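Green cloth under the play kitchen

The old table covering was a vinyl sheet, and it had two problems. It slid, and it amplified every dropped cup. I replaced it in August with a square of dark green cloth, bought as an offcut from Purba, 280 g per square meter. It is pulled flat and fastened on the underside.

Plastic toy dishes weigh very little, so friction matters. On vinyl, a plate would travel when nudged at the rim. On cloth it mostly stays put.
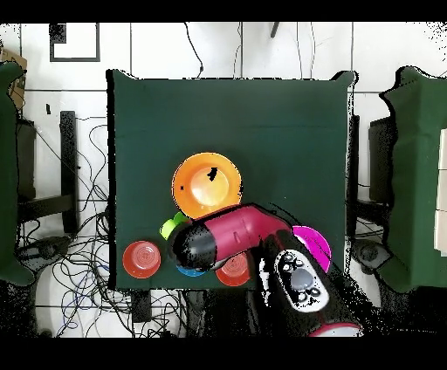

Color was the other consideration. Red and orange separate well from dark green under the ceiling light. Lime green does less well, though it is still easy to find. Glossy plastic picks up glare whatever is under it, and I have stopped trying to fix that.

Washing: 40 degrees, no softener, line dry. The cloth lost a little length the first time and none since. Marks on the plates are a separate matter. Dish soap removes most of them, and a melamine sponge dulls the surface, so I use it only on the cups.

Next job is a shelf for the pieces that don't get used.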